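**Soft pads vs. stock fingers on a two-arm bench setup**

**mabli_r**

OK so I finally got the Ekier pads on and I have opinions! For anyone who missed my last thread, I've got two small arms facing the same tabletop, white walls on the sides and back, and I've been going back and forth on whether to keep the stock black fingers or switch to something squishier. I did 221 grasps with the stock ones and then the same list again with the Ekiers. Mostly household junk, cables, a sponge, toy food.

Short version: the pads are nicer on anything hard and round, and worse on anything thin. A flat cable just vanishes into the foam and you lose it when the wrist turns. I've gone back to stock for now.

Has anyone tried the Sayce fingertips? They want 4 weeks for shipping and I'd like to hear from a real person first.

**prydderch_i**

I have a set. They're fine. The rubber is grippier than Ekier but it picks up every bit of lint in the building, and by Friday mine look like a pet brush.

I'd look at your controller before you spend money on fingertips though. What are you running?

**mabli_r**

Gangate, whatever firmware shipped in April. Why?

**prydderch_i**

Because the Gangate current limit on the gripper joint is set really low out of the box. Mine was at 505 and thin stuff slid right out. I bumped it to 810 and half my "bad finger" problems went away.

**felicja.p**

Please don't just tell people to crank that number. I cooked a gripper servo doing exactly this. It holds great for a few minutes and then it gets too hot to touch and starts dropping out on you. If you go up, go up in little steps and put your hand on the housing now and then.

**prydderch_i**

Never had one get hot at 810. How long were you holding?

**felicja.p**

Long enough to go get coffee, so yeah, partly on me. But she's doing two-handed stuff where one arm pins something down while the other one messes with it. The pinning hand is loaded the whole time! That's a different job from pick and place.

**mabli_r**

Felicja's right about how I use them, the left one does a lot of holding. I'll try going up on the right side only and leave the left alone.

The thing I really want a fair test on is the headphone pile. Pink pair with cat ears, light blue ear cups, a black headband in there too, all in one heap with a thin cable trailing off it. Left fingers press down on the pink ear cup, right gripper goes in by the blue ones.

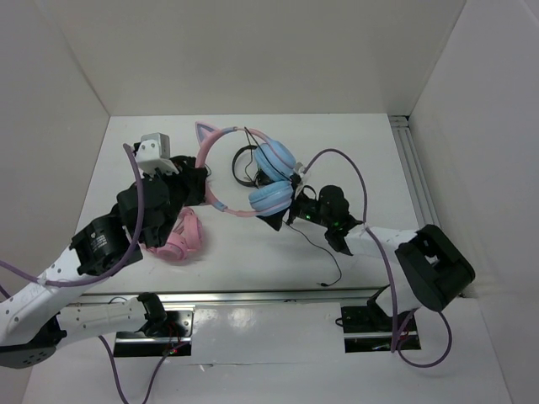

The ear cups are where I thought the pads would win easily, and they kind of didn't. Padding on padding gets mushy – the foam gives, the cushion gives, and the whole cup rolls out sideways. With the stock fingers you get an edge to work with. I'd still take the Ekiers for mugs any day.

**catrin_h**

Another vote for stock on headphones. I'd also try a strip of grip tape on just one finger per hand. Costs next to nothing and peels off clean (mostly).

Also, are you using a wrist camera on that? My Skisside one loses the view completely once the fingers close on anything bulky, so I ended up trusting the overhead one.

**mabli_r**

Yep, and same complaint about close-up stuff. The fixed view is way more useful for piles. One finger of grip tape is a great idea, stealing it!

**prydderch_i**

I still say controller first, tape second.

**felicja.p**

Tape first. You can't burn out tape.

**mabli_r**

Tape tonight, then 550 on the right arm tomorrow morning. I'll post the grasp list too if anybody wants to run the same one.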